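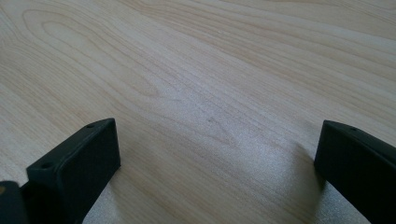

Wrist view, fingers open over the tabletop, glare patch in the gap

benchrow60
Friday, October 25, 2024
I'm collecting demos with a hand-held gripper for a small pick and place policy. Pick up a washer, put it in a tray. 200 demos so far. The policy gets close and then closes on bare table a little to the side of the washer. It does this more on the right than the left. Posted the kind of view it's learning from. Is this a lighting problem or do I need more demos?

tallgrass_m
Lighting. You have a washed out area right between the fingers and it runs off toward the lower right. A shiny washer in there is going to disappear.

oddlot
I don't think more light work fixes it. The tabletop fills the whole view. No edge, no wall, just grain. If your tool tracks its own pose from the camera, I'd look there first. Plain wood gives it very little to hold on to, and the glare moves when the tool moves. I would check the tracks before touching a lamp.

benchrow60
It does track from the camera. How do I check?

oddlot
Put the tool down on a marked spot, do a demo, set it back on the same spot. Compare start and end pose. Mine was off by 13 mm on a bare table. After I put printed markers down it stayed under 5.

tallgrass_m
Markers are fine, but then the policy learns the markers. We had that at Kendbridge. Moved the mat and everything fell apart.

oddlot
Then move the mat between demos. I shift mine every 5 or so.

Cirside_user
I'd skip the hand-held tool for washers. We teleoperate the arm with a leader arm and the pose comes from the joints, so there is nothing to drift. Slower to collect, but I threw away far fewer demos.

benchrow60
I only have the arm on loan from Driltmont two afternoons a week, so hand-held is what I can do the rest of the time.

Cirside_user
Fair. Then I'd use the arm time for 60 good ones on the right side of the table and mix them in.

tallgrass_m
Mixing the two only works if the camera mount and fingers match. Check that before you spend an afternoon on it.

benchrow60
Same fingers, same mount. I ran the check oddlot described. Left side comes back close. Right side is off by more than the width of the washer. So tracking is at least part of it. I also hung a sheet of tracing paper under the lamp and the bright patch is weaker now. Going to redo the right side with a mat and see.

oddlot
Change one thing at a time or you won't know which did it.

tallgrass_m
Or change both and get the washer in the tray. Depends what you want out of it.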